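Home | Projects | Reports | Contact

Progress report to the Varnel fund, 12 April 2022

The student club has used 26 of its 32 bench sessions on the table-setting task. I remain unconvinced that fork, plate and cup is a fair test -- the layout hardly changes.

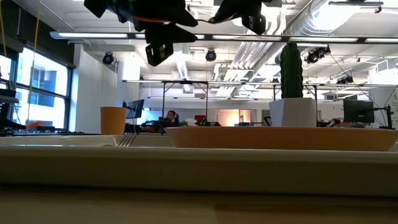

Kyu-ri Son

Spending stands at $3862. The Telska team wants a second task before October. I would hold that money until they log failed runs as carefully as good ones. Two members have left, and the scoring sheet is still a draft. 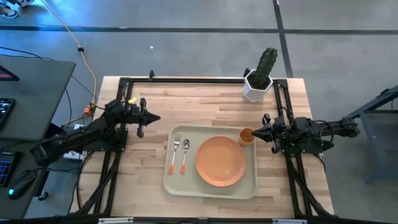 Place setting on the tray, with an arm at each side of the table.

This site uses cookies. Accept | Settings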